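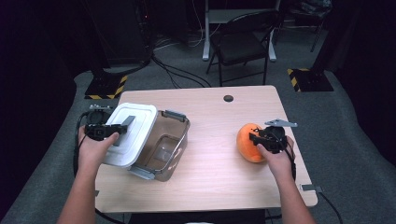
家里搭双手夹爪采集台，做到盖饭盒这一步，想听听泼冷水的意见

楼主 半截螺丝

先说情况。去年跟着 Koltent 那套开源图纸开始做手持夹爪，左右手各一个，黑壳子，扳机式，线从手柄尾巴出来往桌子下面走。图纸本身没什么大毛病，就是扳机的回弹我一直不满意，改到第四版还是觉得涩。

现在的任务很简单：左手夹爪管玻璃饭盒的盖子，右手夹爪管一个橙色毛绒球。目标是把球放进盒子里再盖上。图里左手的指垫压在白盖子上，盖子是斜着的，右手夹着球。

我自己手拿着夹爪做，能做。问题是录下来的东西拿去训练，效果很难看。一共录了 1753 段，训出来的策略碰到盖子就开始犹豫，来回蹭，像在擦桌子。

我现在怀疑三件事：指垫太硬，玻璃盒太滑，还有就是这条路本身在家里走不通。前两个可以改，第三个想听听大家的。别只回“加数据”，这三个字我看够了。

2楼 冷凝水

那我就不说加数据。我说减数据。

1753 段里有多少段是你自己看过的？我上次帮人看一批，号称全是成功的，翻开一看夹爪关没关死都标错了。扳机行程那一路信号你校过零没有？你说改到第四版，那前几版录的和现在录的是不是混在一起训的？

如果是，先别谈什么指垫。

3楼 半截螺丝（楼主）

混了。第二版以后的都在里面。当时觉得行程差得不多，做了个线性映射就塞进去了。

抽查过，没全看。全看要看到什么时候去。

4楼 冷凝水

线性映射对付不了涩。涩就是不线性。

5楼 老塔吊

我是不太信这种东西的，先声明，说话难听别介意。

我在共享车间里见过的双手台子，没有一个最后真派上用场。都是热闹一阵，夹个积木，夹个毛巾，录个视频发出去，过了冬天台子就变成堆快递的地方。楼主这个盖饭盒，你用手两秒钟的事，为了让机器干这件事你搭进去多少晚上？

真想玩自动化，弄个传送带加气缸，定位销一装，盖子爱怎么压怎么压，压一万次也不带犹豫的。学习那一套放在家里就是花钱买个“差一点”。

6楼 小于号

楼上你那个传送带换个盒子就得重做工装，这是两码事。

不过我同意一半：盖子这个任务选得不好。你那个盒子带两个卡扣，你后面打不打算扣？要扣的话现在的夹爪根本给不出那个力，要不扣的话，“盖上了”怎么算？歪着搭在上面算不算？标准不清楚，你自己录的时候每次收手的位置都不一样，模型学到的就是犹豫。

7楼 半截螺丝（楼主）

卡扣不打算扣，只要盖子放平。

收手位置不一样这点我认。有时候我盖完会再按一下，有时候就直接松了，看心情。

8楼 老塔吊

看心情这三个字可以裱起来了。

9楼 Wuris 用户甲

我用的是 Wuris 的驱动板，和楼主的结构差不多，说点具体的。

玻璃对纯靠视觉的方案很不友好，反光、透出后面的东西，盒口边缘在腕部相机里时有时无。我换成不透明的塑料盒以后，同样的录法，盖子那一步明显顺了。楼主要是不想换盒子，可以在盒口贴一圈美纹纸试试，便宜，撕了也不留胶。

还有桌子。浅色木纹桌配白盖子，对比度也就那样。我铺了块深色桌垫。

10楼 冷凝水

贴美纹纸我反对。贴了能成，只说明模型认得美纹纸。撕掉以后呢？

11楼 Wuris 用户甲

撕掉以后不行，就知道问题在看不清边缘，这不就查出来了吗。我又没说贴一辈子。做排查总得一次动一个变量吧，你上来就让人把数据全砍了，砍完好了也不知道是哪一刀砍对的。

12楼 冷凝水

行，当排查手段我没意见。当解决方案有意见。

13楼 铜柱六角

问个没人问的：线。

从图上看两根线都是拖着的，左边那根从桌子左侧下去，右边那根往右下角拖。你录到第几十段的时候线会不会开始拽手？我以前就是这样，录前半小时动作很放松，后半小时手腕不自觉地顶着线走，轨迹都是歪的，自己完全没感觉，后来把轨迹按时间排开画出来才看见。

我现在是头顶拉一根弹力绳把线吊起来。丑，但是手轻了。

14楼 半截螺丝（楼主）

这个我真没想过。右边那根确实偶尔会挂到桌角的夹具上，我一直是抖一下手把它抖开，抖的那一下应该也录进去了……

15楼 小于号

所以你的模型来回蹭，说不定是在学你抖线。

16楼 老塔吊

我就说嘛。

你们发现没有，讨论到现在全是在给人擦屁股。扳机涩，线拽手，标准不统一，盒子反光。哪一条是“智能”的事？全是钳工的事。那不如老老实实做钳工。

17楼 铜柱六角

钳工的事做好了再谈别的，这话没错啊，我看不出来这跟你反对楼主有什么关系。

18楼 Vedcombe 潜水员

潜水很久出来说一句。Vedcombe 那边的车间里也有人做过类似的双手任务，盖的是纸盒，录得比楼主少得多，效果还过得去。区别是他们只有一个人录，录之前写了张纸条贴在桌边：从哪里起手，夹哪个位置，什么时候松，松完退到哪里。每段都照着来，录得很无聊。

代价是东西挪远一点就不灵。所以那个“还过得去”要打折扣听，我自己就打了折扣。

19楼 冷凝水

这个折扣才是关键。位置固定，动作固定，那跟示教再现差多少？老塔吊的气缸也能干。

20楼 小于号

差一点点，但那一点点就是大家愿意折腾的原因。物体偏几厘米能自己找过去，气缸不行。

21楼 老塔吊

偏几厘米我加个导向槽。

22楼 半截螺丝（楼主）

两位先别吵导向槽。

我把目前的打算列一下，有不对的尽管说：

老数据先全部放一边，只留第四版夹爪录的。
线吊起来，桌角那个夹具挪走。
每段收手统一，盖平就松，松完退回桌边，不许补按。
重新录一小批，先用玻璃盒，不贴纸。不行再贴。

指垫想换软一点的。Lai 那家的硅胶片有人用过吗？看着还行，就怕粘不住。

23楼 Wuris 用户甲

Lai 的片子我买过，软是软，背胶不行，夏天会滑。我后来用螺丝压边才固定住。另外软垫夹毛绒球没什么区别，球本来就软，怎么夹都行。压盖子会好一些，但你别和换数据同时做。

24楼 冷凝水

同意楼上，指垫放最后。而且你列的前三条其实已经是同时动三样了，不过这三样都属于把脏东西弄干净，一起做也行。

我的预期：会好一些，但盖子那一步还是会失败不少。你没有力反馈，盖子压没压到位全靠看，白盖子在玻璃盒上差几毫米，腕部相机看得出来才怪。

25楼 铜柱六角

力这块可以先拿舵机电流凑合一下，不准，但撞没撞到还是分得出来的。

26楼 冷凝水

他录的时候是手捏的，手持端哪来的舵机电流？训练里没有这一路，执行的时候有也白搭。

27楼 铜柱六角

……对，忘了是手持的。收回。

28楼 半截螺丝（楼主）

隔了一阵来更新。线吊了，夹具挪了，按统一收手重新录了一批，数量远不如以前。

放球那一步基本没问题了。盖盖子，连着试了 6 次，成了 2 次，剩下的都是一个角翘着它就觉得完事了。但是来回蹭的毛病没有了，下手很干脆，错也错得很干脆。

29楼 小于号

那蹭就是抖线加补按教出来的，基本可以定了。

30楼 冷凝水

6 次定不了什么。而且你同时还砍了旧夹爪的数据，到底是哪个，不知道。多试几轮再说，盒子每次摆的位置也记下来。

31楼 老塔吊

六次成两次，我用脚也比这高。

32楼 半截螺丝（楼主）

用脚的话麻烦录一下，格式我发你。

美纹纸今晚贴，贴完接着试，盒子位置我拿铅笔在桌面上做记号。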